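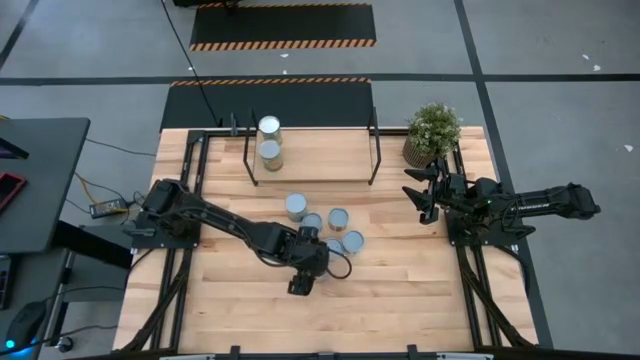 Seven Cans and a Clear Shelf

I buy food the way other people buy shoes, so the canned goods at my place had gotten out of hand by March 2020. They were in the hall closet, under the sink, behind the cereal. My friend Precious Zulu opened a cupboard looking for a mug and a tin of chickpeas came down on her foot. She was nice about it!

So I started reading up on shelf risers, those little raised platforms you slide things under, and now I have opinions (sorry in advance). The clear acrylic kind is my favorite by a mile. You can see straight through to whatever is sitting behind or underneath, and on a pale butcher-block top it practically melts away. Wire ones catch the rims and make everything wobble.

Then there's stacking. Two silver cans, one on top of the other at the left end of the shelf, and five more still standing down on the wood: that's pretty much my Saturday-morning brain right there. I go two high and I stop. Precious goes three high, but she has steadier hands and fewer cats.

A few other things I've picked up. Start at one end and work across, or you'll be shuffling everything along later. Check that the bottom rim of one brand sits inside the top rim of the next, which sounds fussy until you hear a can of peaches roll off at 2 a.m. And if you peel the labels off because bare metal looks so pretty, write on the lid first. I didn't. We had pumpkin on spaghetti, and Precious ate the whole bowl.

My own riser lives next to the toaster now, with the tomatoes up top and the beans on the counter below. The hall closet has coats in it again. The space under the sink I'm leaving for August.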